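Print this entry | E-mail this entry

Monday, by Mitiku Abdella

Back in the dye room after lunch, and what a lovely mellow afternoon it was (kettle on, radio low). Kaede had already wound the Delstead wool into skeins for me, bless her, so I could get straight on with the woad. I've been chasing a proper royal blue for ages and keep landing on a sort of washed-out denim colour instead, which is nice enough for socks but no good at all for the Zusus blanket order.

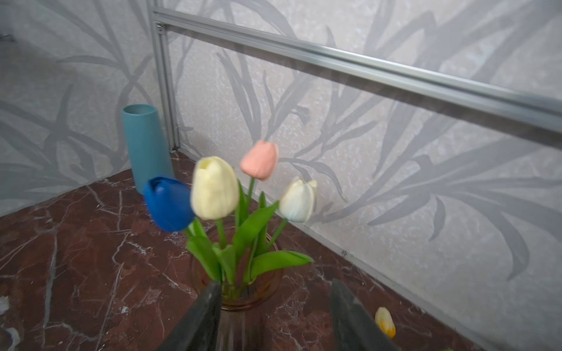

How long should a skein stay in the vat before its first airing?
Ten minutes, then hang it until the green has gone right through to blue.

Obsa reckons I rush the airing, and she's probably right, I do get excited! So I gave each skein 2 dips with a good long hang between, and wrote the batch number, 1,758, on the tags in pencil. Vat was a bit cool by four o'clock. Must ask Hawi whether she still has the spare lid, and rinse the grey lot tomorrow before anything else.

Last updated: Monday, 4:40 pm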